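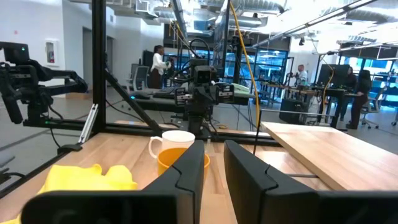

Bowl and mug between the fingers, towel off to the left.

What rules do you use for people near a two-arm table?

Posted by mesbridge_bench

Hello all, and thanks for letting me join! I look after a small two-arm table at Mesbridge, where the arms practice with cups, a bowl and a yellow towel. It's one big open office, so people are at their desks while we work, and I love that, but our only written rule so far is "be careful," and I'd like something better before June. My questions are really how close people should be allowed to get while the arms are powered, and whether soft things like the towel need a rule of their own. Our arms are small, and I don't want to scare anybody off with a ten-page binder (we had one at Pelton, and it mostly held the door open).

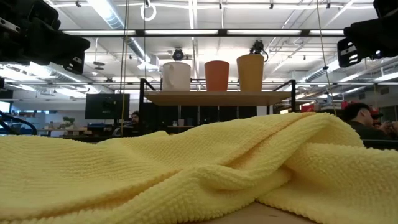 The towel up close, cups on the shelf behind it.

Posted by cabral_floor_lead

Welcome! I've been through this twice now, and my best advice is to start with a proper risk assessment for your own table, because "small arm" covers an awful lot of ground. Get the maker's manual out and write down reach, speed and payload, then mark the floor at full reach plus whatever margin your assessment gives you. We run at 243 mm per second whenever a person is inside the line, and our line is 400 mm past full reach, but please don't copy my numbers. They came from our arms and our stopping tests!

As for the towel, yes, give it a line. Cloth can snag on a finger or drag a mug along with it, so ours says: arms stopped before any hand goes in to untangle fabric. We also swap ceramic for plastic when somebody new is driving.

Posted by suveo_fan

just put tape down, works for us

Posted by bench_and_broom

Tape is lovely, but tape doesn't stop an arm, so do have an emergency stop within reach of the operator and test it at the start of each shift. Here's the list we keep by our table, and you're welcome to it:

1. Walk all the way around the table before powering up. Look for loose cords, bags, and anybody working down on the floor. 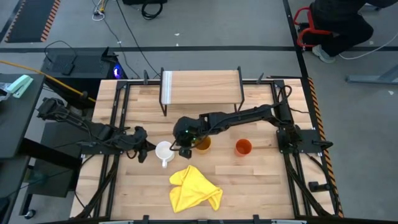

2. Say "arms live" out loud and wait for an answer from everyone nearby.

3. Keep 2 people on hand for any new task, one driving and one with a hand at the stop.

4. Stop the arms before you reset the cups or straighten the cloth. Pausing the program doesn't count unless your manual says it holds safely.

5. Write down every bump, even the silly ones. We go over ours once a month with coffee, and the cable clips we use now came straight out of that notebook.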